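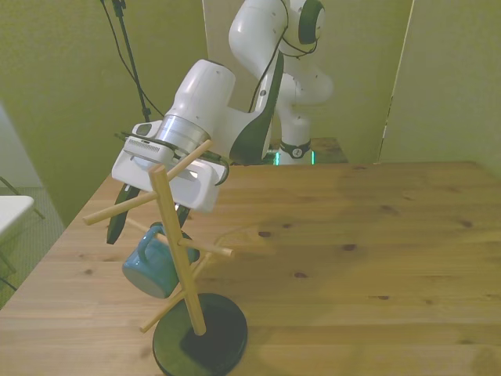 ## 4 Verwarnungen ausstellen, ändern und zurücknehmen

Stand: Freitag, 23. August 2019. Gilt für Cloltex Yen ab Version 9, Mandanten Illdale und Darnham.

Das Kapitel setzt voraus, dass Yen installiert ist, das Dienstgerät sich anmelden lässt und Sie Kapitel 3 (Benutzer und Rollen) wenigstens überflogen haben. Wer Kapitel 3 übersprungen hat, merkt es spätestens in Abschnitt 4.2, wenn alle Schaltflächen grau sind.

### 4.1 Tatbestandskatalog laden

Ohne Katalog kennt Yen keine Ordnungswidrigkeiten. Ein Ort ohne Ordnungswidrigkeiten mag ein schöner Ort sein, aber Sie können dort keine Verwarnung ausstellen.

1. Melden Sie sich in der Verwaltungsoberfläche als Fachadministrator an.
2. Öffnen Sie **Stammdaten > Tatbestände > Einlesen**.
3. Wählen Sie die Katalogdatei Ihrer Kommune. Yen nimmt CSV-Dateien mit Semikolon. Dateien mit Komma nimmt Yen auch, legt dann aber jeden Tatbestand samt Betrag und Paragraf in ein einziges Feld.
4. Prüfen Sie die Vorschau. Der Katalog für Illdale enthält 218 Einträge. Steht unten rechts eine andere Zahl, brechen Sie ab und suchen Sie die Leerzeile.
5. Tippen Sie auf **Übernehmen** und warten Sie auf die grüne Meldung.
6. Synchronisieren Sie alle Dienstgeräte, bevor die nächste Schicht ausrückt.

> **Hinweis:** Alte Tatbestände werden beim Einlesen archiviert. Gelöscht wird nichts. Verwarnungen, die auf einem archivierten Tatbestand beruhen, bleiben lesbar, auch wenn der Tatbestand inzwischen als peinlich gilt.

> **Achtung:** Der Katalog aus Darnham darf nicht beim Mandanten Illdale eingelesen werden. Die Nummern überschneiden sich. Nummer 21 heißt in Darnham »Hund nicht angeleint, Uferweg« und in Illdale »Sperrmüll vor dem Abholtermin«. Yen warnt nicht.

### 4.2 Rollen für die Rücknahme festlegen

In der Grundeinstellung darf eine Außendienstkraft Verwarnungen ausstellen und innerhalb der Korrekturfrist ändern. Zurücknehmen darf sie nichts. Die Rücknahme liegt beim Innendienst, der dafür eine eigene Rolle braucht.

1. Öffnen Sie **Benutzer > Rollen > Neue Rolle**.
2. Vergeben Sie eine Bezeichnung, die auch nach dem nächsten Personalwechsel noch verständlich ist. »Test2_neu_final« ist in mindestens einem Mandanten bereits vergeben.
3. Setzen Sie die Haken bei **Vorgang einsehen**, **Vorgang sperren** und **Rücknahme verfügen**.
4. Lassen Sie **Vorgang löschen** leer.
5. Weisen Sie die Rolle mindestens zwei Personen zu, damit auch in der Urlaubszeit jemand eine Verwarnung zurücknehmen kann.

Die Haken wirken erst nach der nächsten Anmeldung. Bleibt eine Schaltfläche grau, melden Sie sich ab und wieder an. Bleibt sie danach immer noch grau, hat jemand den Haken in der übergeordneten Rolle entfernt, und Sie führen ein Gespräch. 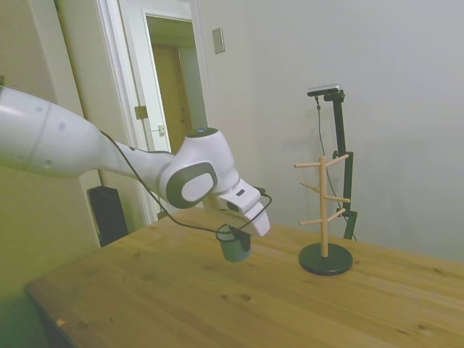
*Abb. 4-2: Becher knapp über der Tischplatte.*

### 4.3 Eine Verwarnung ausstellen (Außendienst)

1. Tippen Sie auf dem Dienstgerät auf **Neuer Vorgang**.
2. Wählen Sie den Tatbestand. Die Suche findet Nummern und Wortteile. Umlaute findet sie ebenfalls, sofern Sie welche eingeben.
3. Bestätigen Sie den Ort. Yen schlägt die letzte bekannte Position vor, und die kann auch der Parkplatz der Dienststelle sein. Im vergangenen Dezember wurden auf diese Weise neun Fälle von Grillen im Landschaftsschutzgebiet auf dem Behördenparkplatz verortet.
4. Erfassen Sie die Personalien oder, bei Fahrzeugen, das Kennzeichen.
5. Tragen Sie im Feld **Sachverhalt** ein, was Sie gesehen haben. Ganze Sätze sind erlaubt.
6. Fügen Sie bei Bedarf Fotos hinzu.
7. Lesen Sie den Vorgang einmal vollständig durch.
8. Tippen Sie auf **Ausstellen** und händigen Sie den Beleg aus.

> **Hinweis zum Feld »Sachverhalt«:** Der Text erscheint wörtlich im Anhörungsbogen. Formulierungen wie »war frech« oder »wie immer« liest also auch der Empfänger, und der zeigt sie gern herum. Bewährt haben sich Uhrzeit, Ort und Beobachtung.

> **Achtung:** Schritt 7 lässt sich technisch nicht erzwingen. Der Hersteller bedauert das.

Erscheint nach dem Ausstellen die Meldung *Vorgang zwischengespeichert*, hat das Gerät keine Verbindung. Der Beleg ist trotzdem gültig. Yen überträgt den Vorgang, sobald wieder Netz da ist — am Uferweg in Darnham erfahrungsgemäß auf dem Heimweg.

### 4.4 Eine Verwarnung korrigieren

Tippfehler, falsche Hausnummern und vertauschte Vornamen lassen sich 21 Minuten lang direkt auf dem Dienstgerät ändern. Die Frist beginnt mit **Ausstellen** und läuft auch in der Mittagspause.

1. Öffnen Sie **Meine Vorgänge**.
2. Tippen Sie den Vorgang an und wählen Sie **Korrigieren**.
3. Ändern Sie die betroffenen Felder. Tatbestand und Betrag sind gesperrt.
4. Drucken Sie den Beleg neu und ziehen Sie den alten ein, falls die betroffene Person noch in Reichweite ist.

Ist der Tatbestand falsch, hilft keine Korrektur. Fahren Sie mit Abschnitt 4.5 fort. Den falschen Tatbestand stehen zu lassen und im Sachverhalt »gemeint ist etwas anderes« zu ergänzen, wurde versucht und ist kein anerkanntes Verfahren.

### 4.5 Eine Verwarnung zurücknehmen (Innendienst)

Eine Rücknahme kommt in Betracht, wenn die Rechtsgrundlage fehlte, der Tatbestand verwechselt wurde oder sich bei näherem Hinsehen herausstellt, dass das Verhalten erlaubt war. Über das Ob entscheidet Ihre Dienststelle. Yen kümmert sich um das Wie.

1. Suchen Sie den Vorgang über das Aktenzeichen.
2. Tippen Sie auf **Sperren**. Damit halten Sie Mahnlauf und Vollstreckung an. Dieser Schritt kommt zuerst, auch wenn die Oberfläche ihn als dritten anbietet.
3. Wählen Sie **Rücknahme verfügen** und einen Grund aus der Liste.
4. Ergänzen Sie eine Begründung mit mindestens einem Satz. Ein einzelner Punkt wird von der Eingabeprüfung inzwischen abgelehnt.
5. Prüfen Sie den Zahlungsstand. Bei bereits bezahlten Verwarnungen öffnet Yen die Maske **Erstattung**.
6. Übernehmen Sie die Bankverbindung aus dem Zahlungseingang oder fordern Sie sie schriftlich an.
7. Erzeugen Sie das Schreiben und prüfen Sie die Anrede.
8. Geben Sie den Vorgang zur zweiten Freigabe weiter.
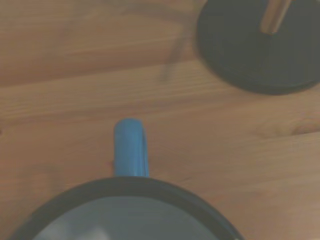 Die zweite Freigabe muss von einer anderen Person kommen. Yen vergleicht dafür die Benutzerkennungen und lässt sich auch von einer Zweitkennung derselben Person nicht beeindrucken, sofern beide mit derselben Personalnummer angelegt sind. Liegt der Vorgang länger als 9 Tage zur Freigabe, erinnert das System täglich per E-Mail. Die Erinnerung lässt sich abbestellen, der Vorgang bleibt trotzdem liegen.

> **Achtung:** Die Textbausteine für Rücknahmeschreiben sind ab Werk auf »sachlich« gestellt. Der Baustein »kulant« enthält das Wort *ausnahmsweise*. Verwenden Sie ihn nur, wenn es tatsächlich eine Ausnahme ist. Wer eine Verwarnung ohne Rechtsgrundlage ausgestellt hat, gewährt mit der Rückzahlung keine Gunst.

### 4.6 Sammelrücknahme

Betrifft ein Fehler viele Vorgänge, etwa nach einem falsch eingelesenen Katalog, nutzen Sie die Sammelrücknahme. Sie ist unter **Werkzeuge > Erweitert > Weitere** untergebracht, also dort, wo man sie in Ruhe suchen kann.

1. Filtern Sie nach Tatbestand und Zeitraum.
2. Exportieren Sie die Trefferliste und sehen Sie sie durch. Ein Filter ohne Zeitraum liefert sämtliche Vorgänge seit Einführung der Software.
3. Starten Sie zuerst den **Probelauf**. Er ändert keine Daten und verschickt keine Briefe.
4. Vergleichen Sie die Zahl der Vorgänge im Protokoll mit der Trefferliste.
5. Entfernen Sie den Haken bei **Probelauf** und starten Sie erneut.
6. Informieren Sie die Poststelle, bevor der Drucker es tut.

Je Durchgang verarbeitet Yen höchstens 1.940 Vorgänge. Größere Mengen teilen Sie nach Zeitraum auf. Sollten Sie mehrere Durchgänge benötigen, empfiehlt sich nebenbei ein Blick in die Dienstanweisung, die zu diesen Vorgängen geführt hat.

### 4.7 Häufige Meldungen

| Meldung | Bedeutung | Abhilfe |
|---|---|---|
| Y-21 | Tatbestand nicht im Katalog | Gerät synchronisieren |
| Y-34 | Korrekturfrist abgelaufen | Weiter mit Abschnitt 4.5 |
| Y-40 | Freigabe durch dieselbe Person | Andere Person suchen |
| Y-41 | Keine andere Person vorhanden | Abschnitt 4.2, Schritt 5 |
| Y-77 | Unbekannter Fehler | Protokoll sichern, Support verständigen |

Bei Y-77 bittet der Support um das Protokoll aus **Hilfe > Diagnose**. Bildschirmfotos, die mit dem Diensthandy schräg vom Monitor aufgenommen wurden, nimmt er ebenfalls entgegen, fragt danach aber trotzdem nach dem Protokoll.

Weiter mit Kapitel 5, *Anhörung und Einspruch*.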